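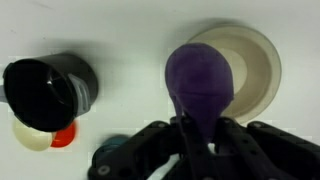 Notes from talk with Leandro Moya, 6/4/24, typed up fast so it goes out with the newsletter. Will fix spelling later.

Moya runs the play kitchen shelf at the Sindanach toy library in Grenusau. Pots, bowls, pretend food, one or two appliances at a time. Families borrow a set, keep it 20 days, bring it back. There are 173 families on the list right now, and the kitchen shelf goes out more than anything except the train track.

I asked what makes a good set. Long pause. "Not too much food," he said. "People donate food. Bags of food. Nobody gives me a pot."

So pots are the thing. He likes a pot a three-year-old can grab with one hand and carry across a room. Bowls too, wide ones, and they don't have to match. "Kids put everything in a bowl. Keys. Socks. My nephew put the cat's breakfast in one and served it to my father."

Did your father eat it? "He said it needed salt."

The sorting happens at a table before anything goes back out. Bowls first, then the cups, then whatever is left over. Matar, the name they gave the big kitchen set, came in last March from a daycare in Baren that was closing. One box, badly packed, lids in with the dolls clothes. It took him most of a week to get it into something a family could take home.

What goes missing? Spoons, he says. Always spoons. Lids after that. Flat stuff comes back fine, trays and plates and so on, too big to get lost under a couch. 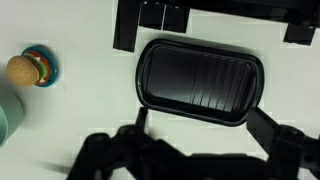 Irina thinks the library should stop lending loose food altogether and just send the cookware, let kids use blocks or bottle caps or whatever is in the house. She wrote that on the comment sheet in March and again last month. Moya has read both. "She has a point. But try taking the burger away from a kid who came in for the burger."

He did try it one time, he says. Cookware only, 13 families. Some loved it. One kid made soup out of puzzle pieces for the whole loan and the pieces came back in the right pot. Others asked where the food was. He went back to a mix, with less food then before.

The part I wanted to get to was how he decides what goes together. There's no list. He lays it all out on a table and asks himself what somebody would cook. A pot needs something next to it to pour into. A pan needs something to put on it. He doesn't mind odd colors – a light blue toaster oven with a teal pot and a mint green bowl is fine by him, and the hamburger can stay on its little plate. What bothers him is three of the same thing and nothing to do with them.

"I had a set once, all cups," he said. "Who is that for?"

Money came up, it always does. The shelf gets $871 a year. Most of that is bins, labels and soap. He buys almost nothing new. If a handle breaks the piece is out, he won't glue anything a toddler is going to chew on.

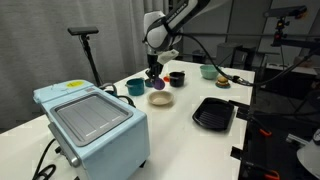 Washing is the part he says he'd talk about all day if I let him (I had a bus). Warm water, a drop of dish soap, soft brush, towel. Nothing with batteries or a cord goes in the sink, wipe only. The grooves are what slow him down. A smooth bowl is done in seconds but take a grill pan like the black one with the diagonal ridges, he'll go along each ridge with an old toothbrush. "Play dough," he said, and made a face. "It gets in there and it's like cement."

He'd like more people to bring things back in the bag they came in. He'd like a second table. He would also take pots, any color, handle on, drop them at the Grenusau desk and put his name on the bag.

Last question, what did he cook on when he was little? "A shoe box. Four circles drawn on the top." Then he went to look for a lid.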